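Two-arm table: stock fingers or soft pads for small shiny metal parts?

Forum: Manipulation hardware – Grippers and end effectors
7 replies

isepulveda
Hello all. I have a setup with two small arms on one table, teleoperated, and I must choose fingers before we begin the long recording in March. I have tested two options and I would like to hear from people with more hours than me.

Option A is the stock parallel fingers, hard plastic, with the thin rubber strip that comes glued on.
Option B is the Ekeo soft pads, the ribbed ones, screwed on the same jaws.

The task is to arrange household objects on a wooden top: candle holders, a plant, a little shelf. The metal pieces are the problem. They are round and smooth, and every one has a different height. With option A, I lose the piece when I touch it a bit above the widest part. With option B, I keep it, but the jaw is thicker and I push the neighbor piece when I go in.

Budget is not big. A set of pads for both arms costs me 24 and I can buy several sets, but I can't change the arms.

Ivana Sepúlveda, Toledo

ferrule_kit
Option A with better rubber. The soft ribs feel great on the first day and then they get polished by the metal. I ran the Ekeo ones for 2000 cycles on turned parts and by the end the ribs on the contact side were flat. You will record half your data with one friction and half with another. That is worse than a gripper that drops things in a consistent way.

mossgreen
I don't agree with ferrule_kit on this. Turned steel parts with oil on them are not candle holders. I had 1000 grasps on glass and painted metal with the same pads and they were fine. Wash them with soap, let them dry, put them back. Also she is teleoperating, so the operator adapts.

ferrule_kit
The operator adapts, the policy learns from what the operator did. If he squeezes harder in week three, you have that in the data.

mossgreen
Then change the pads at a fixed number. You would do the same with rubber strips. I change at 1000 and write it in the log.

pkl_bench
Before you spend money, what is the camera seeing? On my table the choice of finger was decided by the wrist camera and not by the grip. Thick pads hid the last bit of the approach and all my operators came in too low. Also, which controller? I had Drilstead boards that reported the jaw current with a delay, and everybody thought the fingers were slipping when in truth they had never closed completely.

isepulveda
Thank you, many useful things. I answer in order.

The controller is an Iduvar, one per arm. I read the jaw current live and I don't see a delay that I can notice with my eyes, but I have not measured it. I will measure it.

The cameras: one from above, and one on each wrist. With pads, the wrist view loses a piece of the lower corner. From above I don't feel any difference, because the arm itself covers more than the finger does.

I put one view from above so you can judge the spacing.

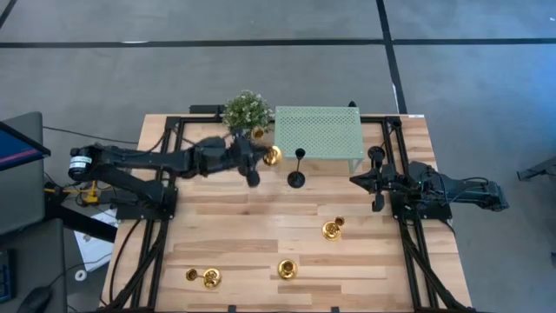 My worry with the thicker jaw is the space between objects, more than the force. When the pieces stand in the open part of the wood there is no difference between A and B for me, and even my worst operator can go in from any side. The difficult place is at the back, close to the plant: there is a small gold holder almost under the leaves, and the left gripper has to work right next to it. With the ribs I touch the leaves first and the plant turns. The tall black candlestick in front of the green bench is the other one, because the stem is slender and the base is wide, so I have to choose if I hold high and it swings, or hold low and the pad meets the base. For this one I prefer hard fingers, they enter lower.

So at this moment I am thinking of a mixed solution, soft on one arm and hard on the other. Is this a bad idea?

ferrule_kit
Bad for learning if you treat the arms as the same. Fine if each arm has its own action head, or at least if the model knows which one it is. But then your operators will develop a favorite arm, and you will find all the hard objects are on that side.

mossgreen
I like the mixed idea more than he does. One suggestion – you can cut the pads. The lower third of the Ekeo pad has no structure inside, it is only rubber. I take it off with a knife and a straight edge and the tip becomes almost as thin as the stock one. You keep the ribs where the round bodies are, and you get a hard tip for the stems. Cut one pair first and test it on the candlestick before you do the rest.

pkl_bench
Seeing the layout, I would test the approach angle before the fingers. Both arms come from the sides, so the things at the back are reached at a slant. Turn the wrist so that the jaw opens along the back edge and not across it. You may find that the thick pad passes next to the plant with no trouble. It costs you an afternoon and no money.

About gold and shiny: does your depth from the top camera survive? Mine had holes on every polished cup.

isepulveda
No depth, only color. We tried it in the old room and we had the same holes, so I removed it.

I did the wrist test this morning. With the jaw turned, the pads pass beside the plant in most of my tries, and I touch the leaves only when I hurry. For the black candlestick the angle did not help, it is the base that disturbs. I cut one pair as mossgreen said. The first cut was ugly but the second is good, and it enters nearly as low as the stock finger. I still prefer the stock one for this object, by a little.

I will order four sets, cut them all with the same guide, and use them on both arms so the two sides stay equal. I will change them at a fixed count and write the number in the log, also to make ferrule_kit less unhappy.

ferrule_kit
Less unhappy, yes. Weigh one pad new and one at the change, and please post it. If the ribs are still there I will say mossgreen was right about the candle holders.

pkl_bench
And the current delay, when you have it. Step the jaw command with a block between the fingers and record both signals on the same clock.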